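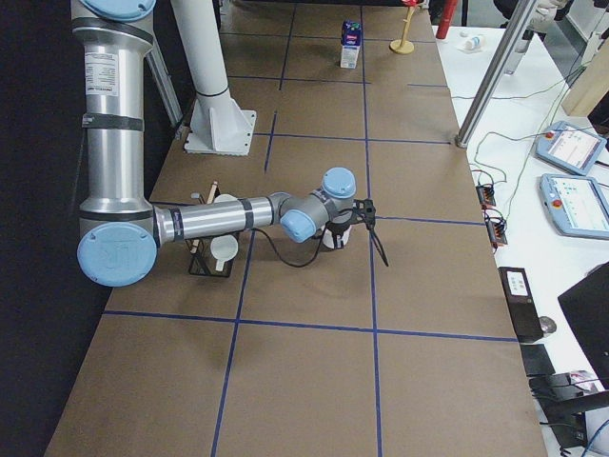
Kastavthorpe Haunt Costume Notes

Version 2, last changed in June

What is in this collection

The collection has 837 short text records about costumes worn by actors in walk-through haunted houses. Each record is for one costume in one season. I started it because I build costumes for the Kastavthorpe house and I was always losing my notes on which fabric survived and which did not.

The records come from three houses: Kastavthorpe, Reltari and Ñahui. Kastavthorpe has the most records and Ñahui has the fewest, so please do not use the counts to compare the houses.

Files

costumes.csv is the main table, one row for each record.
repairs.csv has the repair notes. Join it with the column costume_id.
rooms.txt is the list of room names, 17 in total. Two of the rooms changed their name between seasons and I kept the newer name.

Columns in costumes.csv

costume_id: a number, never used again after a record is deleted
house: one of the three names
character: as written by the builder, for example "drowned bride" or "butler, tall"
main_fabric: free text in lower case
mask_type: none, half, full, or hood
seasons_worn: whole number
notes: free text, at most 200 characters

The file is saved as UTF-8. If your spreadsheet program shows the first letter of Ñahui in a wrong way, choose the encoding by hand when you import.

How the notes were made

Builders filled in a paper form at the end of the season and I typed the forms. I corrected spelling in the fabric names but not in the notes. Where I could not read the handwriting I wrote [unclear]. Reltari used its own form in the first season, without a question about masks, and in those records mask_type is empty. Empty does not mean "none".

Known problems

The word "cheesecloth" is used for at least two different fabrics. Some builders counted a costume as new after they changed only the head, others did not. Makeup is mentioned in the notes but it has no column.

The names of actors were removed. If you find one that I missed, please open an issue with the costume_id only, and do not repeat the name.

Use

You may copy and change the data for any purpose. Please mention the Kastavthorpe notes when you publish something from them. The sewing patterns are in a separate project, Drastalari, which has its own license.

To do

Add a column for weight
Type the remaining Ñahui forms
Separate glove repairs from sleeve repairs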